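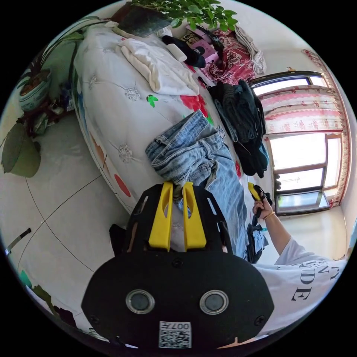 4.2 The bed as a sorting place

We had supposed, when we began the Nendeo study in May, that people would put their clean washing straight into drawers. Most of the households in Edum were kind enough to show us otherwise. The bed came first, nearly every time, and it stayed in use long after the folding had begun. In the bedroom pictured at the head of this section, a pair of faded jeans lies crumpled beside a heap of dark clothes, while a cream-white towel, already folded, rests a little further up the same flowered comforter. We came to call this the half-done bed, and grew rather fond of it.
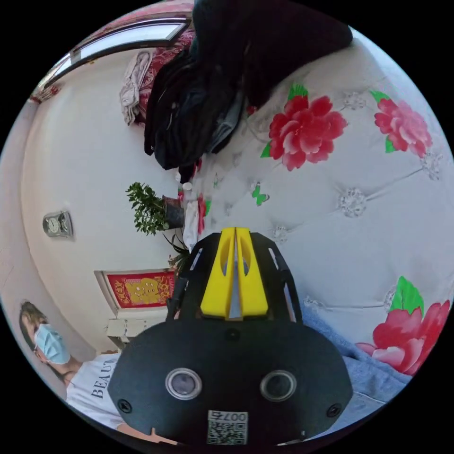

Figure 2. Bedroom, household 8: the bed and its headboard.

A bed is broad, soft and at a kind height for the back, and people spoke of it almost as they might of a good kitchen table. Several told us they liked to see everything at once before deciding what went where, and that a drawer, once shut, was as good as forgotten. Our short questionnaire, which drew over 500 replies, leaned the same way, though we would not wish to make too much of it. Towels seem to be folded early, perhaps for the simple pleasure of a square corner, and trousers are left until there is room to lay the legs out flat. We return to the trousers in Section 5.

Related items
Vídalín: cupboards and their contents
Folding habits in shared homes
The Eken wardrobe diaries
Plants in the bedroom: a short note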